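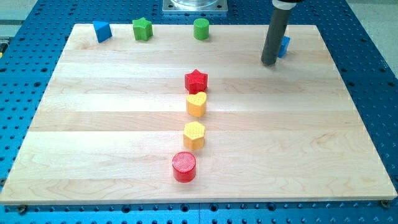 Posted by Emerson Xavier, Tarkside Robotics Club, 1/24/22

Setting up the block-pushing task

A few of you asked how we lay out the board for the pushing challenge, so I've written it up properly (sorry it took me so long, Wubit!).

First, get the wooden board flat on the blue table and put the two front screws in. Do them up finger tight, check the board is square to the holes, then finish with the driver. Ours crept sideways for a whole evening before Dagim spotted it.

Next, the blocks. We use hearts, stars, cylinders and so on in red, yellow, green and blue. I like a wobbly line down the middle and the rest along the back - it makes the arm go round things, and that's where the fun is!

Now bring the tip down until it hovers just over the wood. Go slowly for the last bit. If it scrapes, stop and raise it a touch.

Run your script at 30 per cent speed to begin with, then 40 once you trust it. You get 7 goes each, and please write down every one, even the awful ones. Vaughn has the log sheets.

Start with "push the red star to the yellow heart". They're neighbours, so it's a gentle one.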